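Last updated: October 2023
5 min read

4. Setting up the Volirik booking diary

1. Sign in with the code from your welcome letter. The letter says it works at once - allow 21 minutes.

2. Set your opening hours before adding any staff. The "smart hours" button claims to guess them. I would leave it alone.

3. Add each member of staff by full name, then press Save twice. One press is meant to be enough.

Caution: importing an old diary overwrites the new one. Keep a paper copy, whatever the sales page says.
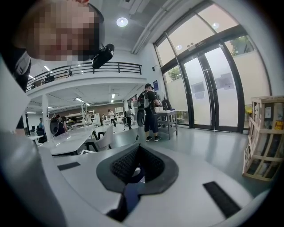

Issue 5, page 39

4. Make a test booking under your own name and cancel it. If the slot stays blocked, sign out and back in.

Note: reminders stop at 65 a day. Dehua Gu at the Levthorpe desk can raise the limit, supposedly by the next morning.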